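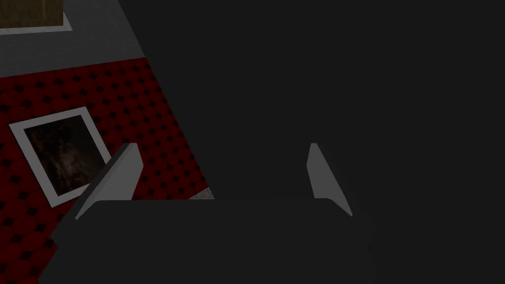
Floor wax is a coating applied to hard floors to limit wear and add shine. Paste waxes are buffed by hand or machine – liquid types dry without buffing. Coats are kept thin, as thick layers yellow and collect dirt. 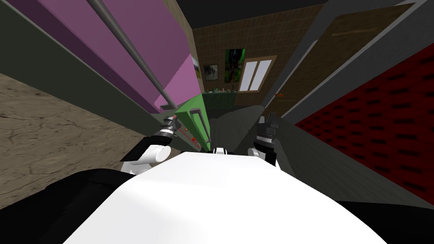

Credit: Kenna Mowat / Omwood

Old wax is removed with an alkaline stripper, then rinsed with clean water. Unsealed cork and raw wood should not be flooded during this step.
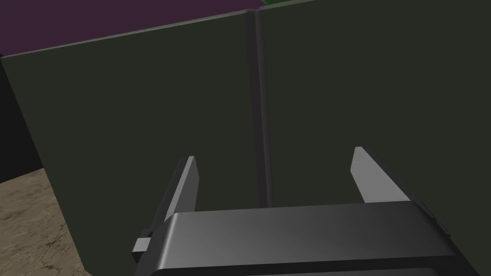 Drying

Most liquid waxes need 35 minutes between coats. Humid air slows drying.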